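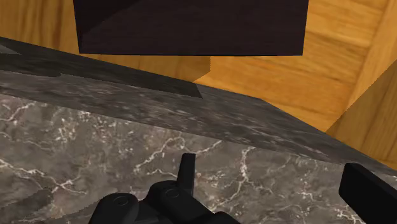
According to a reader who left a comment under my last post, you can't properly see the Prasthorpe valley without a car, and I'd be miserable by the second bus stop. I've been thinking about that comment for weeks, on and off, usually while doing the washing up, and I'm pleased to report that we went without a car and I was miserable at only one bus stop, the fourth, and that was the fault of my shoes.

Home About Walks Trains and Buses Further Afield Contact

October 27, 2019

We had five days, which isn't long, and I'd planned far too much for them as I always do. My husband has learnt to take my lists and quietly fold them in half (he says anything below the fold is for next time). So the abbey was above the fold, and the reservoir walk, and the little market at Dradeck, and everything else had to take its chances.

The journey up was lovely. We took the slow train, the one that stops everywhere, and had a table to ourselves nearly the whole way. I had meant to read but I looked out of the window instead, at wet fields and sheep and the backs of people's houses with their trampolines and their runner bean poles still up. Then the hills came in from both sides, very suddenly, and it was all bracken, that deep rusty colour it only goes for a few weeks. I nudged my husband awake for it and he said "very nice" and went back to sleep.

From the station you get the valley bus, and I'd like to say a few words in favour of the valley bus. It's small and it rattles and it goes up lanes I wouldn't take a wheelbarrow up. The heating is either off or ferocious. But you sit high enough to see over the walls, which you never do in a car, and you hear all the news. By the time we reached Prasthorpe we knew who was having a new roof, whose dog had been in the river again, and that the chip shop was shut until December, a real blow as I'd been counting on it.

The timetable does need some study. There are 2 different ones pinned up in the shelter and they don't agree with each other, and the one that looks newer is the old one. Ask in the post office. The last bus back down the valley goes a good deal earlier than you'd hope, and if you miss it there's a very long walk or a very expensive taxi.

We stayed at the top of the village in a cottage belonging to Grolutetti, a small letting firm I'd not used before. They have a handful of places up there and ours was the smallest, with a steep staircase and a bed so high that I had to take a bit of a run at it. It was warm, though, and quiet, and somebody had left us a fruit cake under a tea towel. I ate rather more of that cake than was my share.
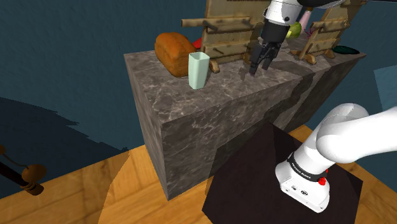
On the first full day we did the abbey, or what's left of it, which is mostly one end wall and a great many stumps. I'm fond of a ruin. My husband is less so, but he likes a noticeboard, and there are plenty of those. The monks kept bees and fish and, at one point, a lawsuit against the next abbey along that went on for longer than most of them lived. We had the whole place to ourselves apart from some jackdaws. It rained for the first hour and then it stopped, and everything steamed gently in the sun, and I took far too many photographs of wet stone, all of which look the same now I'm home.

The next day was the reservoir. The path goes up through the wood behind the church, and it's steep at the start, really quite steep, with roots across it. A sign at the bottom says you climb 867 feet to the top gate. I wished I hadn't read it, as I spent the whole way up wondering how many of them I'd done. But then you come out of the trees and there's the water, completely flat and the colour of a pewter mug, with the moor going up behind it. We sat on the wall and had our sandwiches (cheese and pickle, a bit squashed) and neither of us said anything for a long while. I think that was my favourite part of the week.

You can walk all the way round if you have the legs for it. We went as far as the dam and came back, partly on account of the shoes I mentioned. They'd been perfectly comfortable in the shop! I've since gone back to my old pair with the split side, and I'll be wearing those until they fall off.

Dradeck market is small and mostly vegetables, but go anyway. It's a cheerful sort of place, under a glass roof that drips, and there's a second-hand bookstall at the far end that I could have spent the whole day at. The man there told me he had 1,000 books at home for every box he brought down, and his wife, who was eating a pasty behind him, nodded in a tired sort of way. I bought an old walking guide to the valley with somebody's pencil notes in the margins. Next to the reservoir walk they've written "wind!!" and next to the abbey, "closed, cross."

We had lunch at McAlister, the tea room on the corner by the bridge. You have to go down three steps to get in and the windows are level with people's ankles. I had leek and potato soup and my husband had a pie that came with another, smaller pie, and we never did find out whether that was usual. The bill came to £20 with a pot of tea each, and they topped up the pots without being asked. It fills up quickly after noon, so go early or be prepared to share a table. We shared ours with a couple who were walking the whole valley end to end and had lost their map on the first morning, and were getting on very well without it.

So, to the reader who left that comment: you were right that we missed the far end of the valley, and the waterfall too, as there's no bus past the quarry at this time of year. I'd have liked to see the waterfall. But I also had three long afternoons of looking over walls into other people's gardens, and my husband could have a pint with his lunch, and we weren't hunting for somewhere to park in the rain.

We're already talking about going back in the spring, when the quarry bus should be running again. I've kept the bottom half of the list, it's on the fridge, and I've ordered some new insoles.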